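4.2 Paper stock and reader preference

The second part of the study looked at whether patrons could tell recycled copy paper from virgin stock once a page had been printed, and whether they minded the difference. Four papers were used, referred to by their trade names: Trulleo, Busano, Marchand and Bruster. Trulleo and Bruster are 100 per cent recycled. The other two are virgin stocks of the same nominal weight, with Marchand the brighter of the pair.

All sheets were printed on the same office laser printer, using a single batch of toner. We printed around 3000 sheets across the four stocks and stored them flat in closed boxes until they were needed. Sheets with a visible crease or a skewed feed were taken out before the sessions.

Participants were adult borrowers at the branch library. A total of 308 people took part, and the responses of 19 were set aside because the form was incomplete. Each person was handed one page of plain text and one page with a grey-scale picture, both on the same stock, and filled in a short form at a desk near the windows. The desk lamps were left off. Sessions ran through February, mostly in the late morning, when the light in the reading room is fairly even.

For text pages, preference did not follow the recycled content. Busano and Trulleo were marked as comfortable to read at similar rates, and several people described Trulleo as the whiter of the two when they saw them side by side afterwards. Marchand drew more complaints than we had expected. The usual comment was glare, and it came more often from people who wore reading glasses. Bruster was called "soft" or "a bit like a school book", which some meant kindly and some did not.

Pictures gave a different result. On Bruster, neighbouring mid-greys tended to run together, and participants said the page looked dusty. On Marchand the same greys stayed apart. The effect was weaker for pictures made up of large flat areas (Figure 4) than for photographs with fine texture such as foliage or gravel.

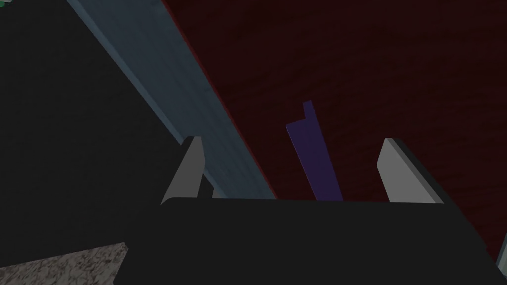 Figure 4. Computer-rendered view with a dark charcoal-grey housing and two light-grey gripper fingers.

Karagiannis scored the written comments and Matei scored them again without seeing the first set of codes. Where the two disagreed, the comment was read aloud and recoded jointly. Most disagreements concerned the word "dull", which people applied to the paper, to the toner and once to the text itself.

We did not test coloured printing or double-sided sheets. Show-through on the recycled stocks may well alter the ranking, and it is treated separately in Section 4.3.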